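**Hanmont sorting room, progress report for June**

Dear Rhiannon Gwynne,

The work on the donated jewelry goes forward well. We finished 18 sets since the last report, and 4 more are waiting for a repair of the clasp. Ifor Rees brought the price cards from Fillus.
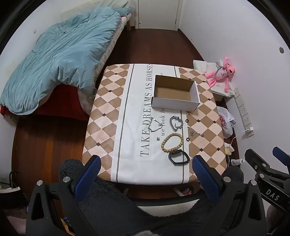
Our packing step is still the slow one. Each set must fit in one box without the chains making knots, so we lay the pieces out on the table first - bracelets in silver and in beads, the black wristband, the small rings - with the open white box next to them. Thin chains need the most patience.

For July we ask for 50 more boxes, same size. The shop in Erraji can deliver them in two weeks.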